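How do I get musty smell out of cotton T-shirts that have been in storage? 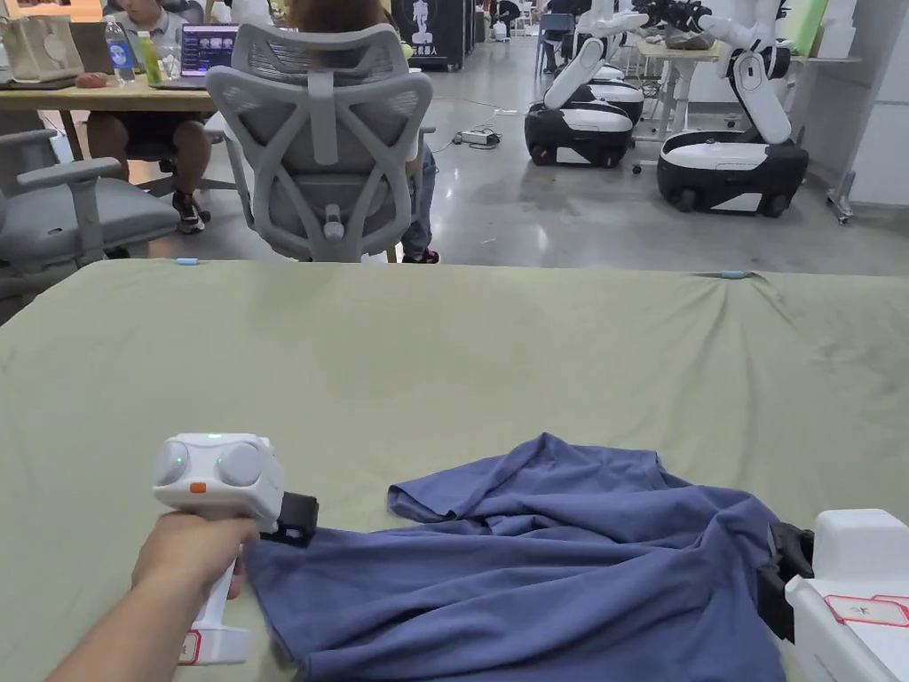

Jillmont, January

Posted by Lorraine Hartley

Hi all! I've just brought home two tubs of my son's old cotton T-shirts that sat in a storage unit for 47 weeks while we were between houses. I want to turn them into a quilt for his birthday and I'm so excited to get going, but they smell like the back of a damp cupboard. No spots or stains that I can find, only the smell. I've put one load through on warm with my usual powder and it came out smelling of powder AND cupboard.

I have a front loader, a clothesline and plenty of sun at the moment. I don't want to use bleach as most of the shirts are coloured, a lot of them blue, and I'd love to keep them bright. Do I just keep washing? And should I iron them before I cut the squares or after? Thanks heaps!

dumitrescu_lane

What a great project, you'll love having it on the couch. I did one of these from footy jumpers and it's still my favourite thing in the house!

Vinegar is your friend. Put the shirts in a tub or the laundry sink with cold water and a good splash of plain white vinegar, 500 mL for a full sink is what I use. Push them right under and leave them for an hour or so, then squeeze them out and wash as normal, but with half the powder you'd usually put in. Too much powder hangs around in the fibres and traps the smell, especially in a front loader that doesn't use much water. Skip the fabric softener completely. If your machine has an extra rinse button, press it.

Never mix vinegar with bleach, by the way. I know you said no bleach, but somebody else will read this.

Then the line. Turn the coloured ones inside out so the sun doesn't fade the front, shake each one hard before you peg it, and peg at the hem. Bring them in as soon as they're bone dry. If you can still smell anything, do the soak again before you iron, as ironing a smelly shirt seems to make it worse (mine did, anyway).

On ironing: before you cut, definitely. T-shirt cotton is stretchy and if it's crumpled you'll get squares that look like diamonds. Lay it on a big table, smooth it from the middle out to the sleeves, press with the iron lifted up and down, and if you're using iron-on backing put that on before cutting too. I cut mine with a bit extra all round and trimmed later. So much easier.

Also check the tubs! Mine were the culprit. Wash them with hot soapy water and leave the lids off in the sun for a day.

drelbridge_nan

just hang them outside for a week, worked for me

tealeaf80

Agree with the vinegar. Run your washing machine empty on its hottest cycle first though, and wipe inside the rubber door seal. Ours was the smelly thing the whole time and I'd blamed the towels for months!

If the vinegar doesn't do it, try half a cup of bicarb in the drum with the next wash (a separate wash, they cancel each other out if you put them in together). Would love to see the quilt when it's done, please post it!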